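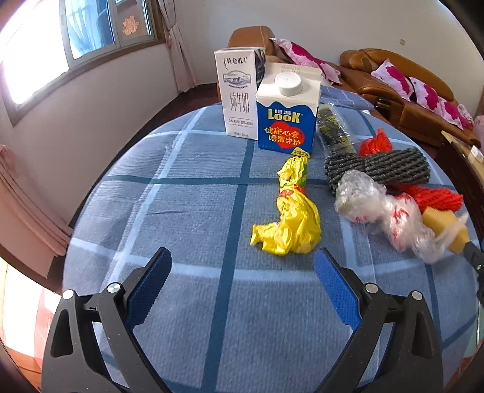

3. Household storage and use of packaged milk

3.1 Study area and sample

The survey covered households in Ronis and Flendum, two neighboring districts served by the same wholesale depot at Zudedgate. Ronis is mostly older apartment blocks with small kitchens. Flendum has newer housing, larger refrigerators and fewer corner stores. We approached 2428 addresses by letter in November, and 400 households agreed to keep a purchase diary. A smaller group of 40 also agreed to a home interview, in which we asked to see where milk was kept before and after opening.

Households were asked to record every purchase of liquid milk, the type of package, the place of purchase and the day on which the package was finished or thrown out. Flavored drinks and yogurt drinks were recorded on a separate sheet and are not part of the results in this section. Powdered milk was left out entirely.

3.2 Where milk is kept

Shelf-stable milk in cartons was bought by most of the diary households, and many of them bought no other kind. Unopened cartons were usually kept outside the refrigerator. In Ronis the common places were the top of a cabinet, the floor of a hall closet and the dining table itself. Flendum households more often had a pantry shelf for the purpose, although several used it for cleaning supplies and kept the milk on the counter.

The table deserves some attention as a storage place. Interview households that kept cartons there said they drank milk at breakfast and did not want to go looking for it. A slim, tall carton takes up little room and can stand at the back of a table through a meal (Figure 3). Larger packages were more likely to go back to the refrigerator between servings -- even when they had not been opened.

Figure 3. Drink cartons on a round table with a plaid cloth. The carton on the left is plain milk (纯牛奶).

3.3 Time from opening to finishing

Single-serving cartons were nearly always finished on the day they were opened. Family-size cartons lasted longer, and the diaries show a clear difference between the two districts. Ronis households finished them sooner, which we put down to household size and not to storage habits. When only households with children are compared, the difference largely disappears.

Waste was low in both districts. The most common reason given for throwing milk out was that a second carton had been opened by mistake while the first was still in the refrigerator door. Date labels were mentioned less often than we had expected from the earlier Bhutto survey, which used a similar diary but asked about labels directly. Our diary left the reason as an open line, and -- as noted in Section 2 -- this may account for part of the gap.

Diary entries for the last week were less complete than the others and were checked by telephone where possible.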